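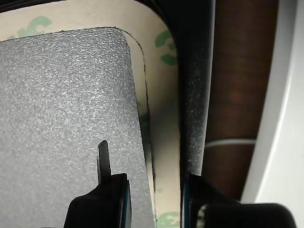
Litholm Parts Bench — Panel & Seal Team

People wanted for our peel-and-stick sessions in March

Hi, I'm Joyce Muli, and I look after the bench where we work with adhesive-backed parts. If you've ever stood there picking at the corner of a sticker with your thumbnail, muttering, you already know most of what I'm interested in! I'm looking for 27 people to come in and spend an afternoon with our gray panels, black seals and white liners, then tell me which bits drove them up the wall.

No shop experience needed. Long nails, short nails, reading glasses, left-handed — all welcome. 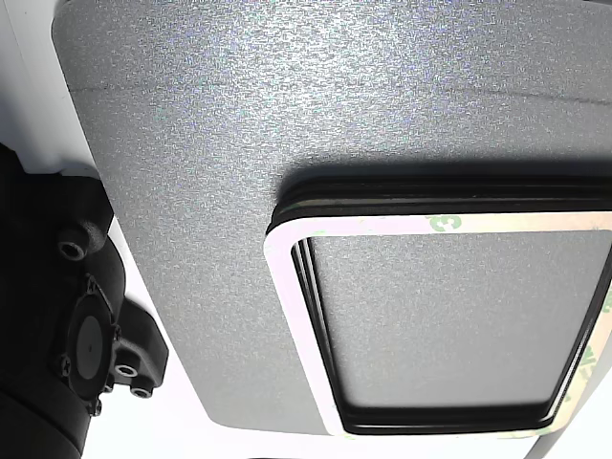 What you'd be doing

You'll sit at a table with a panel and a few parts and work through them at your own speed. Mostly it's finding an edge, lifting the liner, and lining one thing up with another. Gladys Mugo will be next to you taking notes, and she's very easy company. A session runs up to 3 hours with a long break in the middle (tea, coffee, and the good cookies if Bakari Mrema hasn't found them first). 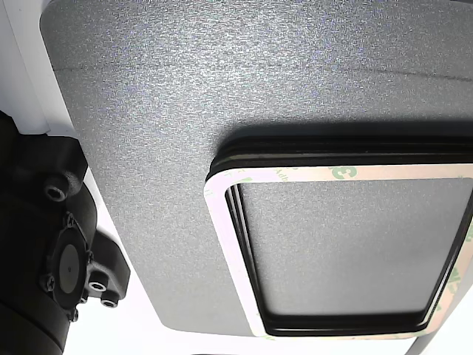
My own pet subject is corners. Straight runs of liner are pretty forgiving, but a corner is where people slow down, and I want to know where your fingers go first. On a rectangular seal like ours, the white backing follows the black rubber all the way round, rounded corners included, so you get to choose your starting point. Some folks go straight for a corner and some pick the middle of a long side, and I could watch that all day. Please don't practice beforehand — I'd love to see your first try. 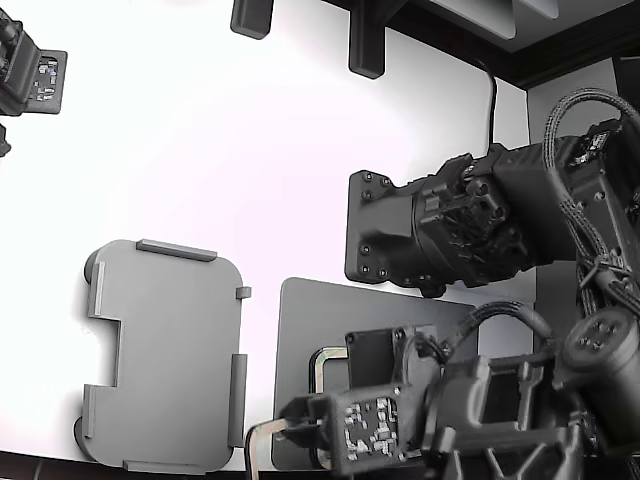
Light gray tray, darker plate and silver handle on the white table.

Pay and practical stuff

You get $300 for the afternoon, paid the same day. We start at 1 p.m. in Room 609, and there's an elevator. Please skip hand cream that morning, and tell me if you react to adhesives or rubber.

To sign up, leave your name and a phone number with Wekesa Kaijage at the Litholm front desk, and I'll call you back myself.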